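Re: Buying a used kitchen from a showroom, worth it?

vulo_fan33
Member
Posted 29 May 2018

Hello all. We are thinking to buy a kitchen that stood in the Eskildsen showroom. The price is 2000 with the tall unit and both appliances, and we must collect it ourselves. I like very much this arrangement, microwave on top and oven under it in one white column:

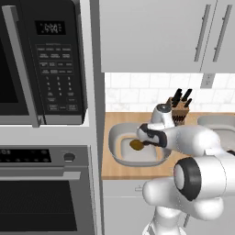
Home & Kitchen Club, Members' Forum

My wife is less sure. She is 3 centimetres taller than me and still finds a high microwave dangerous with hot soup. Does anybody here live with one?

nirari
Member

We had it like this in our old flat. For the oven it is very good, you do not bend. For the microwave I agree with your wife. My mother stopped using it completely.

tornero_k
Senior member

I do not agree. It depends on where the shelf is, and you can ask the fitter to lower it. Please measure the column before you pay. Mine was too tall for the ceiling and I had to cut the plinth, it took the whole of February.

vulo_fan33
Member

Thank you both. The ceiling is fine, I checked it twice. My other question is the worktop. We cook mostly vegetables and I need a free place of 90 cm for cutting, with the fruit and the peelings near to hand.
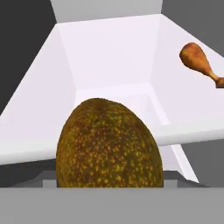
The seller says that I can order one more piece from Tornero in the same colour, but I am afraid the old part has become a little yellow and the difference will be seen.

nirari
Member

It will be seen. Put the new piece on the other wall, then you do not compare them.

tornero_k
Senior member

Or ask for a discount and change the whole worktop. And no, I am not from the Tornero company, it is only my user name.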